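Rules we ended up with for food tasks

When I joined the kitchen project in May there was one page of rules, written by Kanchan Chauhan, and most of it was about the emergency stop. Since then we've logged 1,379 sandwich episodes and the page has grown to nine rules. I'm writing down the ones I'd keep if I had to start over at another site.

Fingers get checked before the arm is powered, and again after every break. Look for chips, flaking and dried food. If something can be wiped off, wipe it and carry on. If it can't, change the finger before it goes near anything a person might eat. We used to argue over what counted as damage. Now any mark that survives a wipe counts, and the arguments stopped.

Food from the arm is never served. Berkay Uçar wanted an exception for sealed items and I voted against it. People don't remember exceptions at the end of a shift.
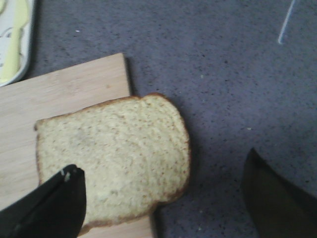
The start position doesn't have to be neat. Our first 398 episodes had the bread square in the middle of the board every time, and the policy we trained on them fell apart as soon as a slice was turned or hung over the edge. The rule now says to put things down the way you would at home and leave them there. If the operator straightens a slice by hand halfway through, the episode is marked as assisted. It can stay in the set, but the mark has to be there.

Crumbs stay during a run and get cleared between runs. Marjan Arabzadeh wanted a full wipe-down every time, which is fair for hygiene, but it cost us two minutes an episode. We settled on a dry brush between runs and a proper wash when the food is changed.

Nobody reaches in while the arm is live – not for a dropped slice, not for a plate about to go over. This was on Kanchan's original page and I haven't changed a word of it.

The Miltwood site uses nearly the same list. Theirs also has a rule about tying back cables, and I plan to copy it. Femke Van Hecke is going through both versions to see where they disagree, mostly on who signs off a finger change. Ours says the operator can do it alone. Theirs wants a second person, and I think they're probably right.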